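Give Me the Port Books

Oct 23, 2025

I have spent most of this year with my nose in customs records, and I would like to recommend the experience to absolutely everyone. I mean the port books, the ledgers kept in English harbours from the 1560s on, in which officers wrote down what came in, what went out, on which ship, under which master and for which merchant. They are repetitive and they are often damaged. I think they are the best reading the sixteenth century has left us, and I'd swap a shelf of court biographies for one good year of them.

My way in was a transcription of the books for Karkton, a harbour so small that most histories of the period get by without it. I had expected herring. There was a great deal of herring! But there was also Spanish iron, French salt, Baltic pitch, oranges, a chest of drinking glasses, playing cards, and enough hops to make me think well of the local brewers.

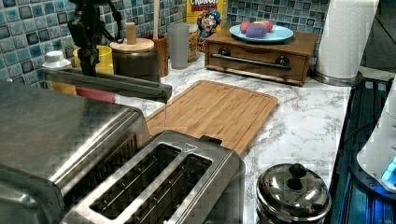

And the spelling, oh, the spelling. One clerk writes "raisins" 13 different ways, sometimes two of them on a single line, and after a month or so you start to hear him. You get to know when he has a new pen. You notice the week somebody else takes over, with a tidy upright hand and a habit of leaving off the ship's tonnage, and you feel oddly put out on the first man's behalf.

We tell the story of Tudor trade from the top down, through charters and ambassadors and the big companies. Fair enough, the letters are splendid and the portraits are better. My trouble is that a charter records what somebody hoped would happen. A port book has the cargo in it, or at least the part of the cargo that was declared, and it has the small fellow who owned one barrel of it. In the Karkton books a widow ships candles to Vundargate every January for years. She is in no chronicle. I could talk about her for an hour, and at last month's meeting I did.
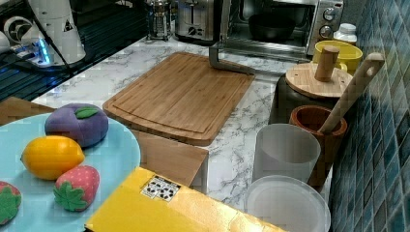
A reader who heard that talk wrote in to say that I was being far too trusting, that customs records were made by men who could be paid to look out the window, and that half the wine in the county probably came ashore up a creek at night. On this view the port books tell us what people were willing to pay duty on and very little else, and anyone adding up the columns is kidding themselves.

I agree with nearly all of that, and it only makes me keener. Of course there was smuggling. Historians have been arguing over how much for generations, and the argument is half the fun. You can set a merchant's own accounts, where they survive, beside the official entries and see where the two part company. A gap in a ledger is still evidence if you know where its edges are – and you only find the edges by reading the dull pages on either side.

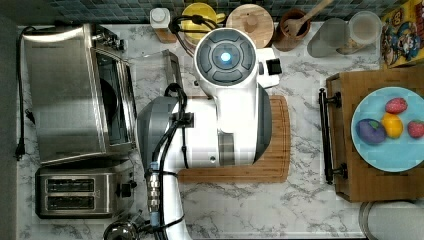
Vol. 30, No. 2

There is also the matter of what survives. Whole runs of books have gone, to damp, mice and deliberate clearing out, and many of those remaining cover half a year and then stop. The Karkton set has a hole of roughly two years right where I most want to look. I used to find this maddening. Now I rather like knowing how thin the ice is, and I wish more popular histories would let their readers feel it.

So what do I want? More transcription, for a start, and more of it in print. The Cinix project has done lovely work putting its pages online, with the clerk's spellings left alone, and Collado has a plain paperback of the earliest book that you can take on the train and scribble in. Every small harbour with surviving books deserves the same. The Latin is formulaic, you pick up the abbreviations faster than you'd think, and the handwriting gives way in the end if you sit with it. 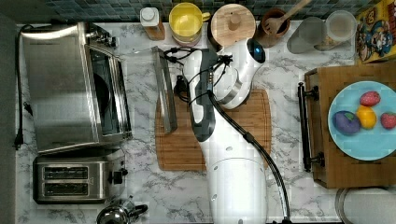
Maree Thorncastle

I'd like to see them in schools as well. Give a class of 12-year-olds one page and ask them to work out what was for dinner in Karkton that winter. They would be arguing about prunes inside five minutes, and they'd have met a source that nobody had chewed for them first.

And if you have never tried one yourself, start with a single ship. Pick a name you like, follow her through the year, and write down every port she came from. Mine was a little coaster that carried coal one way and cheese the other, and I still go looking for her whenever I open a new volume.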